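Cutlery caddies: drainage, slots and where the water goes

Kitchen & Household > Washing Up

slotcounter
Posted November 11, 2024

Looking for input on draining cutlery after hand washing. We have hard water and no dishwasher. The current holder is a Plokau steel cylinder with holes in the base only, seated in a drip saucer. After 7 hours there is still standing water in the saucer and the lower ends of the forks are wet. Handles are beech on two of the knives, and the ends have started to go gray.

Question is whether side slots make a measurable difference or whether base drainage does all the work and I should just empty the saucer more often.

draintrap
Base drainage removes the bulk water in the first few minutes. After that you are relying on evaporation, and evaporation needs air moving past the metal. A cylinder with solid walls holds a column of damp air. Side slots fix that. The saucer makes it worse, as it feeds moisture back up through the holes.

Empty the saucer once at the ten minute mark and see what changes before you buy anything.

millrace_27
Agree on the saucer, disagree on the slots. I ran a Cullum wire basket next to a solid ceramic pot for most of May, same window sill, same load. The forks dried in about the same time. The difference was how many pieces were in each one. Past a certain density the spoons nest and trap a film between the bowls, and no amount of open wall will shift that.

draintrap
Nesting is a loading problem. Mix the types and alternate them handle up and handle down. With sane loading the slots do matter, particularly for handles, which sit against the wall and stay wet on the contact side.

For reference, a slotted plastic caddy of the general type I mean:
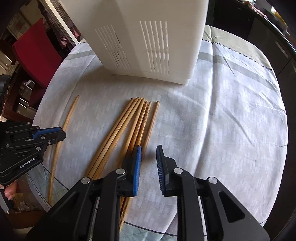 hobnail says the slots are fine for air but they are the first place scale and grime collect, and anyone with hard water should plan on a bottle brush and a citric acid soak every couple of weeks. Round holes are easier to clean than long slots, in hobnail's view, and bare wire is easier than both.

millrace_27
That matches what I see. Scale narrows a slot from the edges inward. If the opening is narrow to begin with, it will hold a bead of water across it by surface tension, and then it isn't a vent any more.

draintrap
A beaded slot clears with one tap on the counter. I don't consider that a serious objection. Soaking I will concede. Warm water with citric acid, half an hour, rinse. Vinegar works but takes longer.

slotcounter
Thanks. Results so far: emptied the saucer at ten minutes as suggested. Saucer stayed dry overnight. Forks dry by morning. Beech handles still damp where they touch the wall.

hobnail
Take the beech out. Wooden handles should be toweled and laid flat, whatever the holder is. A thin coat of mineral oil once they are fully dry will slow the graying – it will not reverse it.

ketteringdish
Has anyone used the Pawlak with the divided insert? The divider looks like it would stop nesting, but it also adds wall area for things to lean on.

millrace_27
Had one. The divider lifts out, so you can try it both ways. I left it out. The feet were too short and the base holes sat almost on the counter. I put it on a piece of cooling rack and it drained properly after that.

draintrap
Foot height gets ignored in all of these. Check it before wall pattern.

slotcounter
Going with a slotted one on a rack, knives on a towel. Will report on scale.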